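Florkari Bench Arm Kit, Single-Arm Configuration

Product group: Light manipulation, teaching and method development
Supplied by: Burkness Automation Supply
Sheet revised: March 2026

Overview

The Florkari Bench Arm Kit is a small servo-driven arm with a parallel gripper, sold as a complete set for pick-and-place work with light objects. It is bought mainly by teaching labs, product test groups and small engineering teams that need a working arm before they commit to an industrial unit. The kit ships partly assembled. One person can finish the mechanical assembly in a working day with the tools included.

The kit is not rated for production use, food contact or washdown. Buyers who need any of these should see the Masri series.

What is in the box

Arm assembly, servos fitted
Gripper with two sets of finger pads
Base plate with four fixing points
Servo controller and USB cable, 6 ft
Bench power supply, 12 V
Wiring loom, cut to length and labeled at both ends
Hex keys, spare fasteners, cable ties
Printed setup guide

Not included: host computer, cameras, camera mounts, work surface, emergency stop. The emergency stop is stocked separately and should be on the same order. Kits returned for controller damage have most often been run without one.

Specifications

Payload at full reach: 400 g
Supply: 12 V DC
Mounting: bench or floor, upright only
Control: position, with speed limit per joint
Noise: comparable to a desktop printer
Warranty: 12 months, parts only

Payload is stated with the standard finger pads. Any tool or sensor added to the gripper counts against it.

Pricing and budget

The kit price is $3,000 before tax and freight. A first-year budget should also carry the items below. They are small individually and tend to be left off the first request.

Spare servo set: $682
Emergency stop and enclosure: quoted with order
Finger pads, replacement: quoted with order
Host computer: buyer's own
Work surface and test objects: buyer's own

We recommend one spare servo set per arm for teaching use and one per two arms elsewhere. Servos are wear parts and are excluded from warranty after the gearbox has been opened.

Orders of nine or more kits are quoted individually. Contact Ghada Moussa at the Burkness sales desk. Quotes placed now hold until the end of May.

Planning the space

The arm needs less room than most buyers allow for, and the equipment near it needs more. Plan for the full sweep of the arm plus a clear margin on every side, then add space for the controller, the power supply and any camera stands. Stands with wide feet take up floor that is easy to miss on a drawing.

Floor mounting is acceptable where the surface is flat and firm. On soft flooring, fit the base plate to a rigid board first. An arm fixed directly to foam or carpet will shift under load, and positions taught in the morning will not hold by the afternoon.

Work pieces should sit at a known height. A raised foam platform with shallow recesses is cheap, easy to cut and forgiving when the gripper comes down too far. Number the platforms if more than one is in use. Cubes in a strong, plain color are a sensible first object: the faces are flat and the grip width is the same from either side.

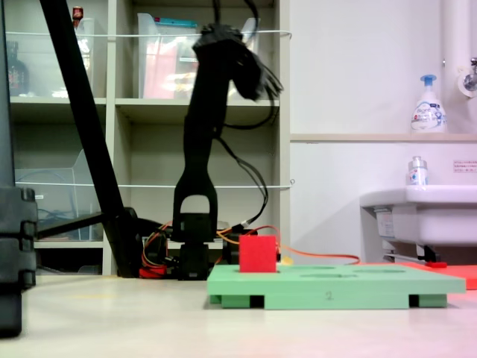
Cable routing deserves its own line in the plan. The loom needs enough slack for the arm to reach its limits without pulling on a connector, but a loop that is too long will catch on the work. Tie it at the joints only. Where a cable has to cross the floor, cover it — or route it behind the work surface, outside the walking path.

Keep the power supply and controller away from sinks, drains and anything else that may leak. If the only available room has plumbing, raise the electronics off the floor and put the supply on a protected outlet.

Lead time and delivery

Kits ship from the Nerdale warehouse in a single carton. Stock items leave within five working days of a confirmed order. Spare servo sets ship separately if the kit is already packed. Inspect the gripper and base plate on arrival and report transit damage within ten days, with the carton kept.

Related items

Florkari Dual-Arm Base
Florkari Servo Set, replacement
Burkness Emergency Stop, bench type
Masri 2 Arm, sealed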